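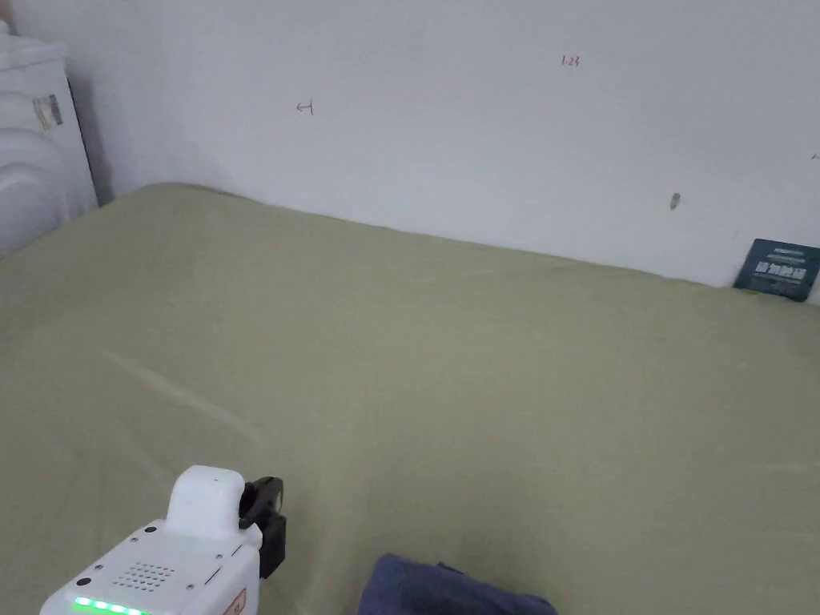
Ticket 868, opened by Hussam Masri, Fraser demo space. Hi all, me again! We had the open day dress rehearsal this morning and the Futavow folding demo kept stalling, so I'm writing down everything I tried before I forget it. The program loads fine, the gripper wakes up, and then it sits over the bed and won't commit to a grasp. My first thought was the bedding. The pale green fitted sheet is pretty smooth, only faint creases, and the navy cloth on top of it ought to stand out plenty. So I don't think it's contrast, but tell me if I'm wrong.

Tried so far:
Restarted the Lurkach controller. Same stall.
Green lights on, so I left the power side alone.
Dropped the approach speed from 80 to 35 percent. It got further - 7 good grasps, then stuck again.
Swapped in the spare cable from the Sollen cart. No change.

Update, 2:40 pm: the log says "target height out of range" every time it stalls. Did anyone redo the height setting after the mattress went in? I sure didn't, and the old demo ran on a table (oops).

Update, 4:15 pm: re-taught the height and ran it at 35 percent again. No stalls so far! I'd still like somebody from support on the phone when the visitors come through in April, and please leave this open until I've tried it back at 80.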